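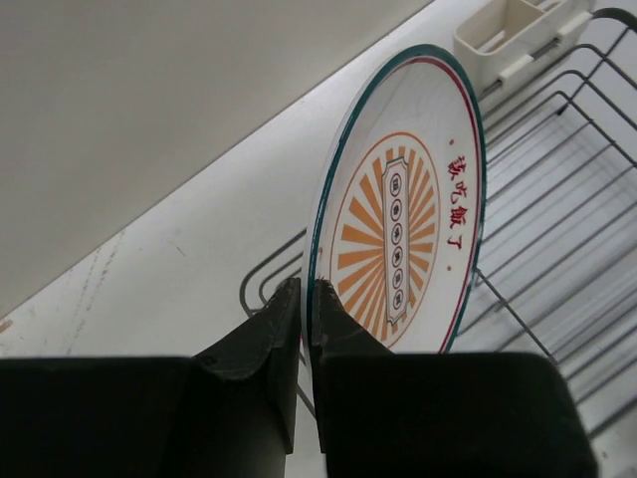 Robots > When things go wrong > The dropped plate

Why did the robot drop the plate?

Robots can wash up. Well, sort of. At the Gostetthorpe workshop there is one called Illey that practises putting plates in a dish rack. Over and over, all day. Mostly fine. Then in November — smash.

What happened?

Illey has two black fingers. They squeeze a plate from both sides, a bit like you holding a biscuit by its edge. Plates are slippery and hard. Squeeze too little and they slide. Squeeze too much and they can crack or ping out sideways.

That day it was too little. The plate slid down, hit the floor, bits everywhere. But the really odd part came next. Illey carried on! Moved its empty fingers to the rack, opened them, went back for another plate. It thought everything was OK.

Why didn't it notice?

Illey has a sensor that feels how hard the fingers are pushing. A sensor is a part that measures something. This one had a loose wire, so it kept sending the same number, 7, whether there was a plate there or not. Robots beleive their sensors. If the number says "plate", then plate it is.

Anouk Schouten, who looks after Illey, hit the big red stop button. Then she swept up. Gloves on, becuase broken plates are sharp.

How was it fixed?

New wire first. Then Wulan Wuisan wrote a new rule for the robot: check the fingers 100 times every second, and if the number never changes, stop and call a person. Illey also has to look with its camera before it lets go. Is there still a plate? Yes — carry on. No — freeze.

After that, over 200 practise goes with plastic plates before they let it have the real ones back.

Staying safe near a robot

Stay behind the yellow line, even when it looks like it's resting. It might just be waiting.

Know where the stop button is.

Never grab something a robot is holding.

Something broken? Leave it, tell a grown-up.

Last updated: April 11, 2026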